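Print this post | E-mail this post

Finishing the book inventory

I finished the list on Tuesday. It took most of March, working after dinner, and the total came to 2,497 books. I had been telling people 1,000 for years.

The reason for doing it was the move to Balavham. The movers wanted an estimate by weight, and books are the heaviest thing we own. I weighed one packed box on the bathroom scale, multiplied, and didn't like the answer. So the job changed from making a list to getting rid of things, with the list as a by-product.

My method was simple. One spreadsheet, five columns: author, title, subject, shelf, and a letter. K was keep, G was give away, and A was ask Ellen. I did not record editions or publication dates. I started to, on the first evening, and got through half a shelf of atlases before I dropped it.

The A column turned out longer than I wanted. Most of those were cookbooks and the novels she brought with her when we got married. She went through them in one sitting and kept nearly all the cookbooks and hardly any of the novels.

The duplicates surprised me. We had three copies of the same bird guide, two of them with the same coffee-colored cover and my name inside. I know how one of them happened. I bought it at the used book store in Grirkov on a rainy weekend when the other was at home. I can't account for the third.

Deciding went faster when I took everything off a shelf first and put back only what I was keeping. Left in place, a book looks like it belongs. I also quit reading as I went. If I opened one, I lost the evening.

Reference books went first. I have not used a printed encyclopedia in a very long time, and the set was missing the volume for M anyway. The library would not take it. Neither would the thrift store. It went out with the paper recycling over several weeks, two volumes at a time, because the bin gets too heavy for me otherwise.

In the end 18 boxes left the house. Henryk Rutkowska took the railroad books, which I was glad about, and the rest went to the library sale. That puts us just under 2,000, still too many for the new place, where the long wall in the living room has a radiator on it. I have measured it more than once.

As for order, I am going to shelve by subject and then by height. I know the argument for going by author, and for fiction I'll do that. But the bottom shelves are deeper and the tall books have to go there regardless. Putting the art books next to the gardening books makes sense to me, and I'm the one who gets asked where things are.

I still need to decide about the magazines. They are not on the list and I have not opened the closet.

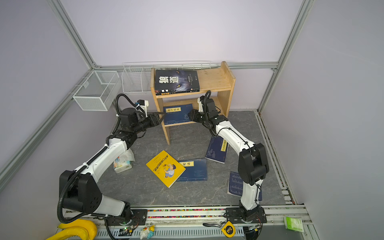
Aarne Honkanen wrote: I tried shelving by height and gave it up after a year. My history books ended up in four different places and I bought a second copy of one I already had. Do keep the spreadsheet current after the move, though. I let mine slide and had to start over. Also, try a school for the atlases. Ours took every one.

Reply

Related posts
Measuring the new living room
What the library sale will and won't take
A weekend in Grirkov
Cardboard boxes, and where to get them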